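Vídalín kitchen guide shifts attention to the sink edge

14 shares | 2 comments

Flevesach has reissued its Vídalín maintenance guide for stone counters with inset sinks, following an inspection round that took in 882 kitchens in rental buildings. The revised guide, released in June, deals mainly with the strip of counter between the basin and the cabinet fronts. The earlier edition concentrated on stains in the middle of the slab.

Speckled granite is forgiving in appearance, and dark speckled granite particularly so. Dried detergent and mineral film do not show against the pattern until the deposit is thick enough to feel. Inspectors were asked to draw a plastic card along the counter next to the basin and log any drag. The exercise produced 2419 readings, and the highest values clustered at the front corners, where plates are lifted out and set down to drain.

"The stone itself was sound in nearly every unit," said Vibeke Toft, who edited the guide. "The joint was the weak point. Once the bead of sealant lifts, water gets to the raw underside of the cut-out and stays there."

The recommended routine is short. Dishes are cleared from the basin before the counter is wiped, so that rinse water is not splashed back over a clean surface. The counter is then wiped toward the sink with a damp cloth and a pH-neutral cleaner, and dried with a second cloth. Vinegar and citrus descalers are kept off the stone and the sealant. On the steel, strokes follow the grain of the brushed finish.

Corded appliances get a paragraph of their own. Kettles and similar items should sit on a dry base, well back from the basin, with the cord routed away from the faucet. The guide sets a minimum clearance of 500 mm for new layouts but accepts less in existing kitchens where the counter is too narrow. Flexible faucet hoses are to be checked at the collar for drips every 8 weeks.

Resealing intervals are unchanged. Brynhildur Fogh of Fomik, which supplied the test sealants, said colour was a poor guide to condition and that a bead should be pressed with a fingertip along its full length. Printed copies will go to building managers, with a version for tenants to follow. 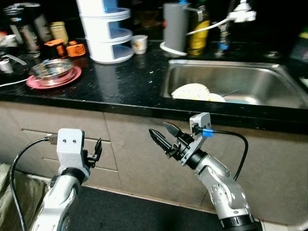 Ásdís Egilsson writes that the drying step is the one her household always skipped, and that the front joint had to be cut out and redone twice before she put a second cloth by the sink. She would like the tenant version to say which cleaners are pH-neutral, as few labels do.

Contact the newsroom | Copyright Flevesach | Back to top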